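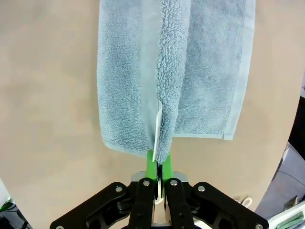

Progress on the towel line at Povutico, August report, for Angelica Lumanlan and the Temba fund. Writing this between shifts so excuse the shorthand. Short version: the folding cell is running on the day shift, two stations, small towels and hand towels only. Bath sheets still by hand. The step that eats our time is still the pick. Once the towel is flat on the table the fold itself is fine, but getting it up and finding an edge is where we lose it. When the green fingertips close on a gathered bit of terry, with a thick fold down the middle and one side hanging lower than the other, the cell has to work out which edge is which before it can do anything. Care labels are a nuisance too, they tuck themselves into the fold like the little white one on the blue towel, and the software has taken a label for a corner more than once. Skullirlow sent a fix for that. Installed Wednesday. Too early to say.

Numbers. Target in the grant was 500 towels per shift by the end of this period. Best shift so far 282. Not where we said we'd be, and I would rather you hear it from me than find it in the table at the back. Most of the gap is mis-picks and the restarts after them. A restart needs a person to walk over, pull the towel, clear the fault and press go. We had budgeted for hardly any of those.

What's changed for the people on the floor. This is the part you asked for more of last time so I've given it more room.

Nobody has lost hours. That was the condition we set and it has held. The two folders who used to stand at the small-towel table now mind the stations and do quality check on what comes off. Both say their shoulders are better. Both also say the job is more boring in stretches and then suddenly not, when both stations fault at once. Fair comment. We have moved the stations closer together so one person can see both screens without turning round, which helped.

Pay. Minding a station is graded the same as folding at the moment. Rokeya Sultana (day shift lead) thinks it should be a grade up, as they are clearing faults and making calls about when to stop the cell. I agree with her. It was not in the budget and I'd like to discuss moving some of the unspent travel money across. Please can we put that on the agenda for the next call.

Training. Everyone on days has had the basic session, how to stop it, how to clear it, where your hands do not go. The 60 minute version was too long for the end of a shift, people were falling asleep, so Rokeya split it into two halves and did them before the line started. Much better. Night shift has not been trained yet and will not get a station until it has. Night shift is not happy about this and thinks days got all the attention. They are right. Dates for their sessions go up on the board next week.

Piece rate. Old sheet counted towels per person. Makes no sense now, the person and the cell share the count, and a bad pick day lands on whoever happened to be standing there. We have switched it off for the small-towel table and pay the average of the previous three months insted. Temporary. Need a proper answer before bath sheets move over.

Noise — a complaint I did not expect. The stations aren't loud but the fault alarm is, and it shares a pitch with the dryer buzzer, so people were walking to the wrong machine. Danus changed the tone over the phone in ten minutes.

Spend. Under on travel, over on spare fingertips. They wear faster on terry than on the flat linen we trialed with, and we are ordering them in bigger lots now. Full sheet attached seperately.

Risks. Mis-picks, as above. Also that we depend on one person at Skullirlow who knows our setup, and she is on leave for part of next month. Have asked for a second name, no reply yet. Chasing.

Next period:
Night shift training, then a station on nights.
Label fix, a full two weeks of logs before we judge it.
Grade and piece rate settled, in writing, with the staff reps in the room.
Bath sheets — trial only, one station, and only if mis-picks come down.

Decision needed from you: the travel money, and whether the 500 target stays as is or moves to the end of the next period. I'd ask for the second. Happy to talk any afternoon after 3, mornings I'm on the floor.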